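휴머노이드 로봇의 머리·손목 시점 영상을 결합한 선반 앞 접근 자세 판정 연구

캡스톤 디자인 최종 보고서
제출자: 타르모 키비, 마커스 보이치크
지도: 안셀모 발카르셀
제출일: 2019년 9월 8일

1. 연구 배경 및 목적
본 연구는 부품 보관 선반 앞에서 휴머노이드 로봇이 팔을 뻗기 전에 자신의 자세가 적절한지를 영상만으로 판정하는 방법을 다룬다. 지난 1월의 예비 실험에서는 머리 카메라만 사용하였으며, 선반 구조물에 손목이 근접한 경우의 오판정이 주된 문제로 확인되었다. 이에 본 과제에서는 손목 카메라 영상을 추가하고, 두 시점의 판정 결과를 결합하는 절차를 설계하였다. 판정 프로그램의 명칭은 Drallell로 한다.

2. 자료 수집
자료는 노란색 선반과 흰색 플라스틱 보관함이 있는 실험 공간에서 수집하였다. 바닥은 회색 카펫이며, 로봇의 그림자가 발 앞쪽에 드리워지는 조건을 학습 자료에 포함하였다. 머리 시점에서는 양발의 방향과 보관함의 상대 위치를 주요 단서로 삼았다. 비닐과 같은 투명한 물체는 장애물 표시 대상에 포함하되 별도의 항목으로 분류하였다. 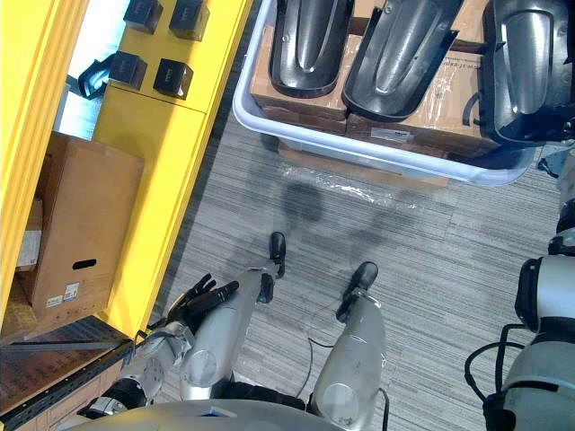 그림 1. 머리 시점 영상. 로봇의 양발과 보관함, 좌측의 노란색 선반

수집된 영상은 약 3,000장이며, 초점이 맞지 않거나 중복된 영상을 제외한 뒤 700장을 평가용으로 분리하였다. 표시 작업은 제출자 두 명이 독립적으로 수행하였고, 의견이 일치하지 않은 영상은 토비아스 페닝턴 조교의 검토를 거쳐 확정하였다.

3. 판정 방법
머리 시점 영상에서는 발과 바닥 영역을 분할하여 접근 방향을 추정한다. 손목 시점 영상에서는 화면 상단을 차지하는 손목부 외장을 고정 마스크로 제거한 후, 남은 영역에서 구조물의 윤곽을 추출한다. 타공 레일은 구멍이 반복되는 무늬로 인하여 윤곽이 잘게 끊어지는 경향이 있으므로, 같은 방향의 선분을 하나로 병합하는 단계를 두었다. 두 결과 중 하나라도 '부적합'이면 최종 판정은 '부적합'으로 처리한다.

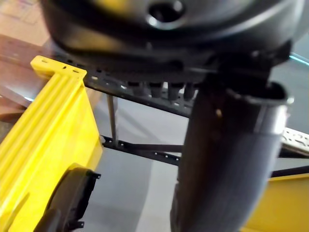 그림 2. 손목 시점 영상. 검은색 타공 레일과 노란색 구조물

4. 결과 및 고찰
평가용 영상 700장 중 567장에서 판정 결과가 표시 자료와 일치하여 일치율은 81.0%로 나타났다. 오판정은 검은색 부재가 서로 겹쳐 경계가 불분명한 손목 시점 영상에 집중되었다. 머리 시점에서는 그림자를 장애물로 인식한 사례가 아홉 건 확인되었다.

손목부 마스크를 고정된 형태로 적용한 점은 본 방법의 한계이다. 손목 각도가 달라질 경우 가려지는 영역도 변하므로, 관절 각도 값을 이용하여 마스크를 갱신하는 방식이 요구된다. 해당 기능의 구현과 조명 조건별 추가 평가는 후속 과제에서 수행할 예정이다.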